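Home News Games Roadmap FAQ Forum Support

We use cookies to keep you logged in and to see which pages get read. Accept / Manage settings

Grenitz Early Access FAQ

Last updated September 21, 2021

Quick answers, will add more as they come in. Please check here before opening a ticket, the queue is long right now.

What is Grenitz?

Co-op town sim from Derkberg. You and up to three friends move into a half empty mountain town and get it running again. Houses, shops, the bus line, all of it. No combat. There's weather and it can ruin your week.

What platforms?

PC only during early access. Consoles after 1.0, can't say which ones yet. No mobile version planned.

Do I need a beefy machine?

Not really. 9 GB free on the drive, and a graphics card from the last several years should be fine on Medium. Laptops without a dedicated card will run it on Low but big towns get choppy. We know. Working on it.

How many players in one town?

Solo up to four. The host has to be online for the others to play. Dedicated servers are on the list, no date.

Can I play offline?

Yes, solo. Log in once after install, then you're good. Friends list and town sharing are off until you reconnect.

Does my save carry over from the beta?

No, sorry. The map format changed in patch 2 and old towns won't load. You keep your beta badge and any colors you unlocked. If the badge is missing, log out and back in first, then write us.

Will early access saves carry over to 1.0?

That's the plan. Not a promise. If we have to break saves we'll say so at least a week ahead, on the news page and in the launcher.

How do I back up my town?

Main menu, Towns, pick one, Export. Makes a single file. Put it somewhere that isn't the game folder, becuase a reinstall wipes that. To bring it back use Import on the same screen.

Kitchens and other interiors, can I change them?

Yes. Every house you own can be redone inside. Walls, floors, appliances, lights. Hold the rotate key for small steps, tap it for quarter turns. Fridge doors need clearance to swing so leave a free tile in front. If an item turns red it's blocked by something, usually a rug. 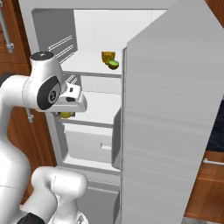

How many items are there?

141 at the moment. More in October with the Gavari update, mostly outdoor stuff: fences, benches, a greenhouse you can walk into.

What else is in the Gavari update?

Gavari is the valley below the town. New fishing spots, a second bus route, and the Theodorakopoulos bakery, which you can take over if your town rating is high enough. Free for everyone who owns the game.

Is there a controller option?

Partial. Walking around and fishing work great. Build mode is still clumsy on a stick, use the mouse if you can. Remapping is in Settings, Controls.

The game crashes on the loading screen

Most common fixes, in this order:

1. Verify files in the launcher.
2. Update your graphics driver.
3. Turn off any overlay.
4. Delete the shader folder, the game rebuilds it on next start. First load will be slow.

Still crashing? Send us the newest file from the Logs folder. Screenshots of the error box don't help much without it.

My friend can't join

Check you're both on the same version, bottom left of the main menu. Then check the town is set to Friends and not Private. Changing it mid session needs a restart of the town, which we know is anoying.

Can I stream it or make videos?

Go ahead. Monetized is fine. All the music is ours so no claims. If you get one anyway, forward it to us.

Mods?

Not officially. We won't ban anyone for solo mods, but take them off before reporting a bug.

Refunds?

Through the store where you bought it, we can't do them from our side. Each store has its own rules on playtime so check there.

Will the price go up?

Yes, at 1.0. Early access owners get the full game, nothing more to pay.

Where do I report bugs?

Forum, Bugs section. One bug per thread please. Tell us solo or co-op, and what you were doing right before.

Sign up for the Derkberg newsletter. Patch notes and sale dates, one mail a month. Enter your email Subscribe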